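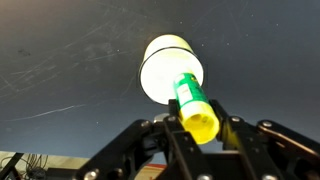 The gripper on our Grakell cell keeps raising "object lost" while it is still holding something. It started in March, a few times a shift, and is now often enough that we can't leave the cell to run through a break. The arm stops where it is, the fingers stay shut and the controller waits for a reset. It does it most with the glue stick, held near the yellow cap and pointed at the white container, with a fingertip on either side. The part hasn't dropped when we get to it. We clear the fault, the job carries on, and it comes back later in the same sort of place.

Opened by: Ona Tamošiūnaitė, Cullevero
Equipment: Cludero two-finger gripper, Galindo controller
Priority: normal
Status: closed

What we have tried so far
Restarted the controller. No change.
Unplugged the gripper cable at the wrist and at the box, looked at the pins, plugged it back in. No change.
Raised the grip force from the default to 80 per cent. Fewer faults for one morning, then the same as before.
Swapped to the older job file. Same fault.

The log only gives the fault name and the finger position at the time. I have attached the last 500 lines of it.

Reply from Norbert Sokol, Cludero support

Thanks for the log. The position at the moment of the fault is a little lower than the position recorded when the grip was made, so the controller thinks the fingers have closed further and decides the part has gone. The limit for that is small by default. Either the fingers really are creeping in or the reading is drifting.

Please put the force back to default before you do anything else. At 80 per cent you may be bending the finger plates slightly, and that will confuse the readings.

Then do the following with the cell in manual:
1. Open the gripper fully and write down the position.
2. Close it on something hard that won't squash. A metal bar is best.
3. Leave it closed for ten minutes and write down the position at the start and the end.
4. Power off, hold each finger in turn and try to rock it. There should be hardly any play, and it should be the same on both sides.

Send me the numbers and tell me which side moves more, if either does. Left and right as seen in the wrist camera view, please, so that we both mean the same finger.

Ona Tamošiūnaitė

Force is back to default. Open position was 4,000, as it should be. Closed on a steel bar it read 2,000 at the start and 1,988 after ten minutes. I did it twice and the second run was within a count or two of the first.

Henok Chala did the rocking test with me. The left finger is fine. The right one has play you can feel, and there is a small click when you push it outwards. I would have expected that to be visible but I can't see anything wrong from the camera.
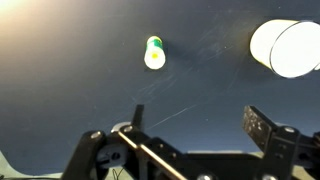

Wrist camera view: gripper along the bottom, small green-topped bottle and large white cylinder on the table.

The bottle has not faulted yet. I don't know if that is the shape or luck — we don't run it as often.

Norbert Sokol

The camera view won't show it. The screws you can see there can look seated and still be loose, so don't go by eye. Play on one side with a click is nearly always the screw at the lower pivot of that finger. When it backs off, the finger settles under load and the reading follows it down.

Please check every linkage screw on the right side with a torque driver, set to the value on the sheet that came with the gripper. If the lower pivot screw turns, take it out, clean the thread, add one drop of medium threadlocker and refit it. Don't put any on the pivot itself. Give it the full cure time on the bottle before you load it.

If the screw is tight and the play is still there, stop and tell me. That would mean the bush is worn and I'd send you a new finger set.

Henok Chala

Ona is on the other shift so I am updating this one.

Lower pivot screw on the right took most of a turn before the driver clicked. There was no threadlocker left on it that I could find. Cleaned, refitted as described and left overnight. I checked the left side as well and did not need to move anything.

Play on the right is gone and so is the click. Bar test this morning: 2,000 at the start, 2,000 at the end.

One question. After refitting, do we need to teach the grip positions again?

Norbert Sokol

No, but run the finger homing once from the Galindo service menu so the zero is taken with the screw tight. If a pick looks off to one side after that, adjust that one position only.

Henok Chala

Homing done. Ran 500 picks with the glue stick at default force, no "object lost". The place point at the container needed a very small shift to the left, everything else was left alone.

Štefánia Hudec has added the linkage screws to our monthly check sheet, both sides, with the torque value written next to them. Marcela Sýkora has a spare finger set on order in any case.

Please close.

Norbert Sokol

Closed. Reopen under the same ticket if the fault comes back.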